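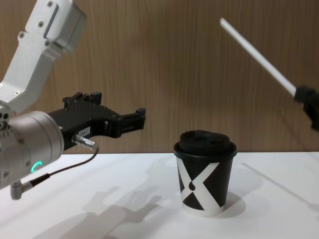
A reader's comment on the previous post held that a success rate means very little when the same people who collect the demonstrations also choose the starting positions for the test. The comment is correct. The evaluation reported in March had that weakness, and the procedure has been changed. What follows sets out the new procedure, the results obtained under it, and the points that remain open.

## The task

The work is carried out at Piltitum, in the Imville laboratory, under the project name Liapis. Two arms face each other across a table. One is responsible for the paper cup and the other for the straw. A trial is complete when the straw stands in the cup, the right gripper has let go, and the cup has remained upright throughout.

The task was selected for a practical reason. A straw is thin, and a small error in the angle at which it is grasped becomes a much larger error at the tip. A light cup also moves easily when touched. Neither arm can therefore ignore what the other is doing, and a policy that treats the arms as separate machines tends to fail in the last part of the motion.

## The method

The training set contains 2707 demonstrations, all recorded by teleoperation. Earlier versions of Liapis were trained to predict the next short sequence of motions for both arms together, with every moment of a demonstration given equal weight. Most of a demonstration consists of free travel through the air, so the model became very good at travel and remained poor at contact.

The current version changes the weighting. Each demonstration is divided at the points where a gripper opens or closes, and the portions closest to those points count more heavily in training. No labels are added by hand. The division is computed from the recorded gripper signals alone, which keeps the cost of preparing new data low.

A second change concerns timing. The model now predicts whether each arm should wait. In the earlier version, waiting was something the model had to imitate by repeating its own position, and small drifts were common. The left arm in particular would creep sideways with the cup while the right arm was still lining up the straw.

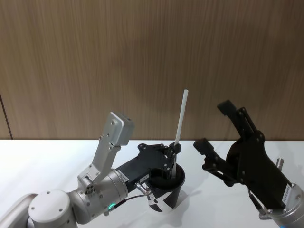 With an explicit wait signal, the drift is much reduced, and operators reviewing the logs reported fewer cases in which the right arm chased a moving target. A formal measure of drift has been defined but has yet to be applied to the older recordings.

## The evaluation

Starting positions are now drawn by a script before the session begins, and the operator places the objects on projected marks that are switched off before the arms move. Persons who contributed demonstrations do not place objects. A trial may be stopped for safety, in which case it is counted as a failure.

Under these rules, Liapis completed 53 of 64 trials. Most of the failures occurred when the straw touched the cup near the opening and slid along it. The remainder were poor grasps at the start, from which the policy did not recover.

A comparison with Terora, our earlier single-model baseline, is in preparation. Its published result was obtained under the old placement rules and should not be set beside the figure given here. Terora will be run again on the same list of positions, with the same operators, once the gripper pads have been replaced.

The same reader also requested the list of starting positions. It will be released with the evaluation script, together with the recordings of every failed trial.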